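HASPORT OPEN DAY WORKING GROUP
Minutes of the March meeting

Meeting opened at 4:05 p.m. Kai Diekmann in the chair. Apologies received from the Langlois office.

1. Minutes of last meeting
Approved with one correction: the Havik loan runs to the end of the season, not the end of the month.

2. Attendance at the open day
The door count was 143, against 69 last year. Most visitors came before lunch. The afternoon talk in the Posen room was full and people stood at the back. Agreed to run the talk twice next time.

3. Demonstration of the two-arm robot
K. Diekmann reported. The demonstration ran in 12-minute slots. Visitors asked mostly about speed, cost and what happens when the robot drops something. Several asked if they could drive it themselves. The answer on the day was no. The group was split on whether to allow it next year, and the item is held over.

Two complaints were received about the wait between slots. The sign-up sheet was at the wrong door and some families missed their turn.

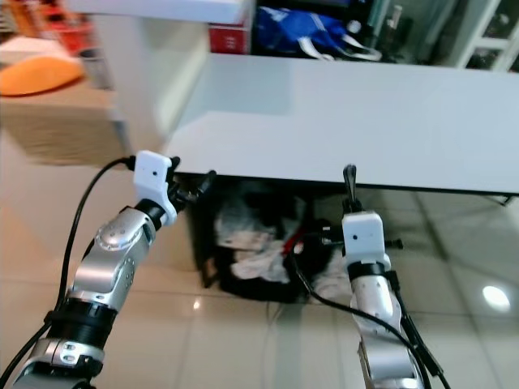

Item 3: the two arms at the front edge of the white table, with the bin on the floor beneath.

4. Floor space
The visitor line should be marked with tape before doors open. Havik has offered stands and rope at no charge. Accepted.

5. Costs
Printing came in over budget. Langlois will be asked to split the bill. Action: K. Diekmann.

6. Other business
School groups to be offered a morning visit, with a limit of 4 groups. Letter to go out once the Posen room is confirmed.

Meeting closed at 5:20 p.m. Next meeting to be set by email.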